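The Apartment on Callera Street

I took the apartment because of the floor. I know people say that about kitchens or closets, but I walked in behind the rental agent, saw all those planks running off toward the windows, and thought, okay, I could be a person who lives here. Then she told me the rent and I signed anyway.

My mother thought I'd lost my mind. She'd been to Gutora exactly one time, for a dental thing, and what she remembered was wind. "You don't know a soul there," she said, and I said that was sort of the point, Mom, and then we both got quiet and she asked if I wanted the good skillet.

I did want the good skillet.

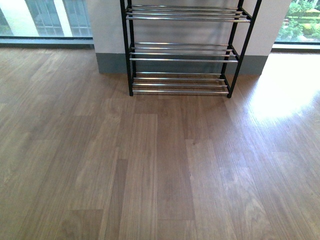
The first night I slept on a pile of coats and listened to the upstairs neighbor play the same eight bars on a clarinet. Over and over! He'd get to the high note, squeak, stop, and go back to the beginning. I lay there rooting for him. Around midnight he quit without getting it, and I was so disappointed I couldn't sleep.

I'd started a job by then at Furnival, the piano store downtown, and before you get excited, I don't play. I did the paperwork. I answered the phone and told people that no, we couldn't take their grandmother's upright, not even for free, not even if they brought it over themselves. People cried on the phone sometimes. One woman offered to pay me 700 dollars to take hers, and I wrote her number on a sticky note and kept it on my monitor for weeks, no idea why.

And every night, the clarinet. Same eight bars. I started humming them at work, squeak included, and one of the tuners (big guy, very gentle hands) stuck his head out of the back room and said, "You know that's a waltz, right? You're doing it in four."

So I went home and listened again, and he was right, it was in three, and my neighbor was playing it in four. No wonder he couldn't get up to that note. He was showing up a beat late every single time.

Now, what do you do with that? I'd never met the man. I'd seen his shoes, I think, coming down the stairs ahead of me once. I couldn't exactly knock and say hello, I'm from 17, you've been counting wrong since I moved in. 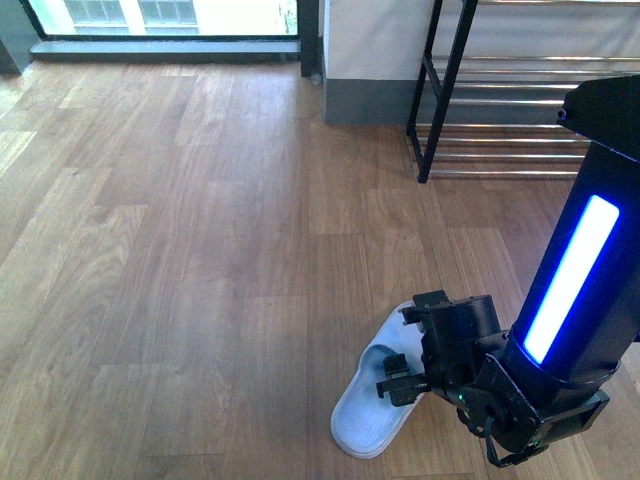

I called my mother. She said leave him alone. Then she called back ten minutes later and said, "Could you clap?"

I said, "Could I what?"

"Clap along. In three. Maybe he'd hear it."

I told her that was the craziest thing I'd ever heard, and I held out until the next evening. He started up at his usual time. I stood in the middle of my floor in my socks, feeling like a complete idiot, and I didn't clap, I stomped. ONE two three. ONE two three. Those planks carry sound like you wouldn't believe.

The clarinet stopped.

I stopped too. I held my breath and looked at the ceiling. I was already planning how I'd move out, whether I could break the lease, whether the truck place in Gronico would still have my card on file.

Then, from upstairs, very softly, a foot. ONE two three. ONE two three.

I stomped back. He played. He went up for the high note and he squeaked worse than ever, it was awful, it was like stepping on a duck, and I laughed so hard I had to sit down. I could hear him laughing too, right through the ceiling. Then he went back to the beginning and waited for me. 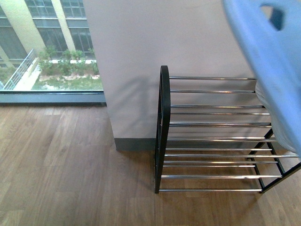 The shoe rack by the window on Callera Street.

We kept that up most of the spring. I got home, kicked off my shoes, ate something out of the good skillet, and at eight we had our waltz. We never talked about it. In May I finally ran into him at the mailboxes, a little man in a huge raincoat, and I said hi, and he said hi, and we both turned bright red and pretended to read our electric bills.

He got the note that night. I stomped so hard the lady downstairs started banging on her ceiling with what sounded like a broom, and it took me a second to notice she was doing it in three.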